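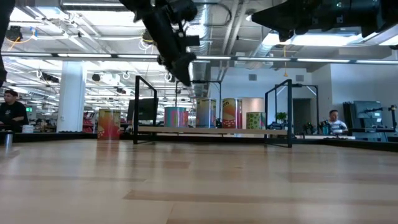 Robotics club, spring term

The Skedero team wants to enter the Ashworth student cup in October, with arms that sort cans around a set of metal frames. Marilou Tolentino says the software is nearly there. We heard that last year too. The arms have cost the club 4,000 so far, and members have yet to see a full run without someone reaching for the stop button - perhaps that comes later. Dilani Thambiah has asked for 20 clean runs before any entry fee is paid. Good. Next open evening is 18th March.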